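Shop Tips: Sharing a Bench With the New Arm

Since the Flullwood shop put an arm on the packing line, the hand work has shrunk and the fussing has grown. Demyd Hladun used to pack 793 pieces a shift. Now he packs none and spends the day putting things where the arm expects them. His tips:

Mark the container's spot with tape. You'd nudge it over without thinking. The arm won't.

Check the fingertips before each run. Wipe them, then look at the screws on both sides.
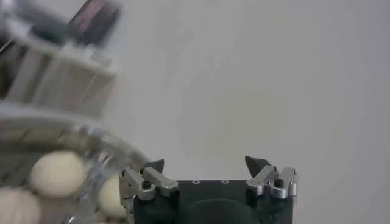
Fingers open, nothing in the grip, round cream-colored pieces at left.

Keep 2 spare fingertips in the drawer, and write on the drawer that they're in there.

Stop the arm before you reach in, even for one piece. Yes, even if you're fast.

Save some hand packing for people who want it. Demyd asked for an hour a day and got it, mostly so he'd quit giving the arm advice.

Break times haven't changed. The arm doesn't take one, and it still hasn't been asked to clean the coffee pot.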